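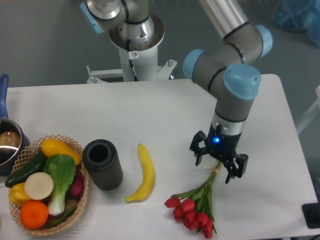
Teun Smits: before you touch anything on the recorder, check if the episode lengths changed too. We had short counts in April and it was the export script dropping everything under 5 seconds. Not the disk.

OK checked. Lengths look normal – shortest one is well over that. So not the April thing.

Ticket: episode count mismatch, flower pick task, station Groen
Opened Jan 3, 2018
Status: open, waiting on re-export
Assigned: Sem Kuipers

Problem as it stands. Operator log says 3,110 episodes for the whole set. Trivach shows 2,779 after upload. Missing 331. No error in the upload log, no retry, nothing red anywhere. Training job on Plendemitz started anyway and is now running on the short set, I paused it.

What I tried so far
Re-ran upload with checksum on. Same count.
Looked at free space on the recorder. Fine.
Restarted the Ilham sync service. Came back up clean, same count.
Compared folder names against the operator log by hand for the first 1,000. All there. So whatever it is starts later.

Second pass, went from the end backwards. The gap is not one block, it's spread over the tulip episodes. Banana and basket tasks are complete. Tulips are the only one where we mark two grasp events (first touch, then closed) so that's where I'm looking now. If the operator hits the pedal twice quick the second mark gets the same timestamp as the first and I think the validator throws the whole episode out without saying so.
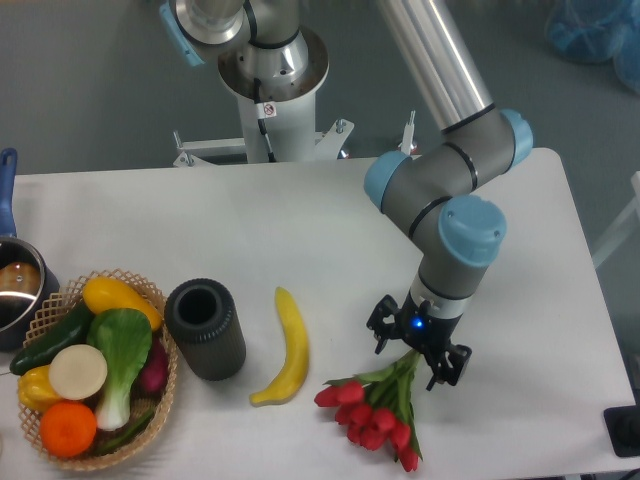

Can we just turn the validator off and take everything?

Leave it on. It also catches episodes where the joint data and the video are out of step, and those are worse than missing ones.

Tested with the validator in verbose. Had to set the flag in the config AND on the command line, the config one alone does nothing (separate ticket for that). Output on a sample of the missing ones:

episode rejected: duplicate event time
episode rejected: duplicate event time
episode rejected: duplicate event time

So yes, the pedal. Raw files are still on the recorder so nothing is lost, they just never made it past the check. Please do NOT clear the recorder tonight. Teun I know it's on the schedule, skip it.

Fix I'm going with – if two marks share a time, push the second one forward by a single frame and write a note in the metadata so we can filter them later if the policy does somthing odd at the close. Not touching the joint data. Grasp label stays on whatever the operator pressed.

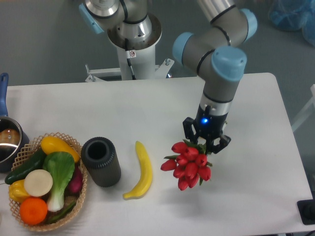 Patch is on the Groen machine only for now. The other stations use the old pedal firmware and I don't want to find out tonight what that does. Ran it on a handful of the rejected ones and they pass, played two back and the marks land where they should, the closed mark is one frame after touch which is not physicaly right but close enough for segmenting.

Teun Smits: fine by me but keep the notes field in the export. Last time it got stripped and we couldn't tell edited episodes from clean ones.

Kept. Checked it in the output, it's there.

Still to do
Full re-export, running now, slow
Compare count on Trivach against operator log again
Restart the Plendemitz job from scratch, don't resume from the paused checkpoint
Make the validator print rejects by default
Tell operators one press, wait, second press

Leaving this open till the count matches.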